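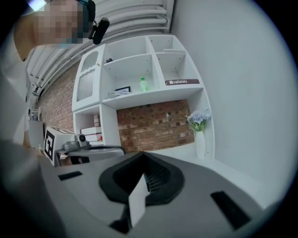
Trekberg Tonosent handheld gripper kit: gallery and notes

Tonosent is a handheld gripper kit for recording manipulation data in furnished rooms. The kit is supplied by Trekberg and the recordings are processed in Rament, which is licensed separately. We had the kit on loan for 11 days in March and used it for shelf and tabletop tasks in a furnished room at our Cheng site. Notes are grouped by station. Firmware was not updated during the loan.

Shelf station
White open shelving with a book, boxes, a bottle and a picture frame. Items go from one compartment to another and back. Flat items are the difficult ones: a book lying on its side has to be brought to the front edge of the shelf before the fingers can get under it.

Compartment clearance
The gripper body is wider than the fingers by a good margin. In the narrower cubbies the body meets the divider before the fingers reach the back, so we kept task items in the front half of each compartment.

Body and fingers
Grey body, white finger plate, black ribbed surfaces inside the opening. The plates are replaceable and held by 2 screws each. Ours showed light scuffing by the end of the loan, with no change in grip that we could measure.

Trigger
Travel is long and the return spring is firm. Operators with small hands moved their grip forward after the first hour. Trekberg lists a lighter spring as a spare part; it was not in the loan case and we have not tried it.

Marker box
A white box with a square black-and-white fiducial marker on its face. The marker should stay flat and evenly lit. Glare from a window cost us one morning of recordings, which Rament flagged at import as having no reference pose. Moving the box away from the window cleared the fault.

Head-mounted unit
Worn by the operator while the gripper is in use. The strap adjusts at the back. Weight is acceptable for sessions under an hour. When the operator leans in toward a low shelf the unit tends to slide forward, and the strap needs to be tighter than is comfortable when standing upright.

Bottle transfer
Plastic bottle with a white cap, moved between compartments. Grip at mid height was reliable. Grip at the cap was not: the bottle swung and touched the shelf above in 3 of the 8 trials we logged.

Paper and frames
Single sheets could not be picked up from a flat surface. A small stack could be slid to the edge and pinched. Picture frames behave like books but are easier to scratch, and we put felt on the corners after the first session.

Charging
One charger, one cable, no dock. A full charge lasted through a morning of recording but did not reach the end of the afternoon. The indicator goes from green directly to red, with nothing between.

Rament import
Recordings copy over by cable. Each session appears as a single entry, and splitting it into tasks is done by hand on the timeline. Keyboard shortcuts exist for this and are listed on the last page of the manual. Exported files opened in our own tools without conversion.

Case
Hard shell, foam inserts, carrying handle. The insert for the charger is too shallow and the lid has to be pressed down to latch.

Loan terms
Return shipping is paid by the borrower. Replacement finger plates are invoiced at list price if the set comes back incomplete. The next loan slot shown on the Trekberg page is in June.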